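Hastmont Bench Guide, Part 4: Setting up the flower table

By the time you reach this part, both arms should be bolted down and answering to their own controllers. If one of them still jumps at power-up, go back to Part 3. The flower table will not cure it, whatever the forum says.

4.1 What this part covers

Laying out the table, fitting the trays, checking the wrist view and making the first slow grasps. It does not cover arranging flowers in a vase. I have seen the claims that a pair of arms can be "taught bouquets in a weekend." I started mine on a Saturday in October and spent it looking for a loose connector.

4.2 Before you start

You need the two arms, the grippers from Part 2, two trays, and a mixed lot of artificial stems. Ornell sells a bag that is good enough. Don't use real flowers at this stage. They bruise, they drip, and you will blame the code for what the petals did.

The table is two white sections pushed together. Push them tight and shim the legs until a steel rule laid over the seam doesn't rock. The Priditz manual says its mounting plate makes leveling "unnecessary." Level it anyway.

CAUTION: Keep the stop button on your side of the table, within reach of the hand you don't type with. Don't reach in for a dropped sprig while either controller is live.

4.3 Laying out the table

1. Switch off both arms at the wall.

2. Set one tray toward the left side and the other toward the right. Leave the middle clear for stems.

3. Lay out long stems with their heads toward the middle of the table and the cut ends toward the front edge. Heads may not overlap for the first session. Later they can.

4. Drop the loose leaf sprigs wherever they fall. Resist tidying them. A setup that only works with neat sprigs doesn't work.

5. Check the cables. Each arm needs enough slack to turn its wrist fully, and that slack has to go somewhere. Move the joints by hand through the whole range you plan to use and watch the loops. Tape nothing to the tabletop yet.

6. Restore power and bring the arms up one at a time.

NOTE: Hofstetter's cable guide is a nice piece of plastic and I took mine off after a week. It moved the snag from the elbow to the wrist, where it was harder to see.

4.4 Comparing the views

Bring up the wrist view and the fixed view side by side. Both gripper fingers should show at the bottom of the wrist view. If you can see only one, the bracket is twisted; loosen it and start over.

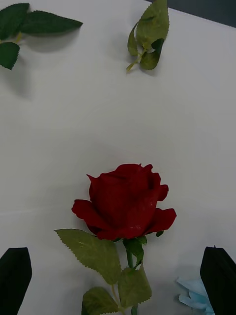
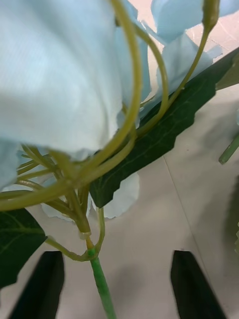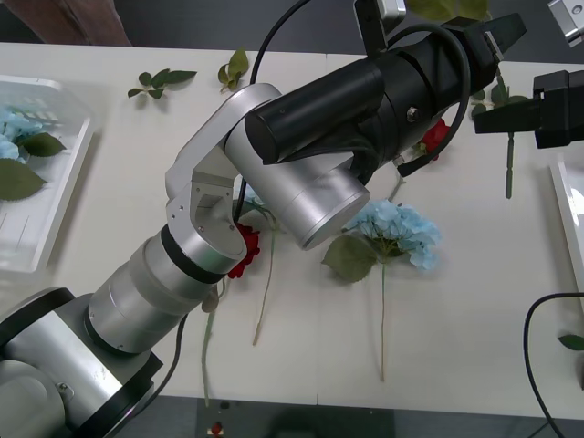
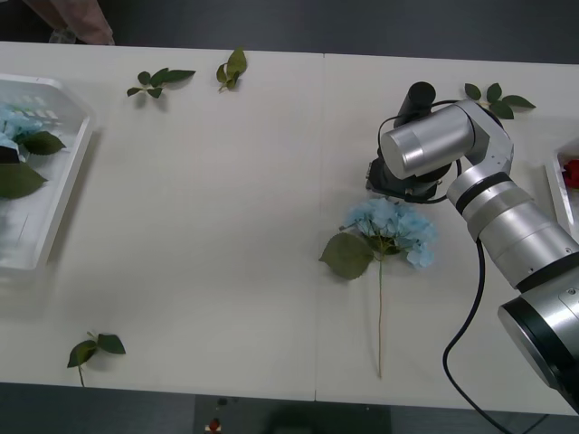

Fig. 4-1. Flower table, wrist views (first two) and fixed views (last two).

Look at how much the second wrist view loses by being so close. Petals and leaves take up most of it, and the thin stems cross one another on their way down. The vendor's demo page shows a lone stem on a bare table, which is the easy case. Judge your own settings on the crowded one.

4.5 First grasps

1. Set the speed limit to 40 in the controller menu. The menu offers 600. I can't think of a reason to use it near anything you paid for.

2. Choose a stem with clear table on both sides.

3. Bring the gripper above the stem with the fingers fully open. Stop there and check the wrist view. The stem should run between the fingers.

4. Lower in small steps. Stop before the fingertips touch the table. The software's contact warning is supposed to catch this for you. Mine caught it on some tries and slept through others, so use your eyes.

5. Close slowly on the stem, below the flower head. Gripping the head feels safer and gives you a wad of crushed fabric.

6. Lift straight up, pause, and look for neighbors coming along for the ride. Wire stems and serrated leaves hook each other easily.

7. Move over a tray and open. If the stem stays on one finger, clean the pads before you change any settings.

Repeat with the other arm parked. Do not run both together until each one has managed a full session alone.

WARNING: Parking an arm in software does not take power off its motors. Read that line in the Priditz manual twice; it is in small type.

4.6 If it goes wrong

Gripper closes on nothing: The wrist view and the fingers disagree. Redo the alignment in Part 2. Don't add an offset to hide it.

Leaves get picked up and stems don't: Lower the approach point. Leaves sit a little above the tabletop and get caught first.

Error 63 on power-up: The manual calls this a "communication event." On my bench it has meant a loose plug at the base each time.

Arm stops halfway for no stated reason: Check the cable loops before you open the log. My log ran to 3,751 lines and none of them mentioned the cable.

4.7 When to move on

Move on to Part 5 when you can clear the table of long stems twice in a row without touching anything. Sprigs don't count yet. If you find yourself nudging a flower into a better spot between tries, the run is void. Start again from 4.3, step 3.

Guide kept by Pirmin Gruber. Corrections welcome, as long as you tried them on a bench first.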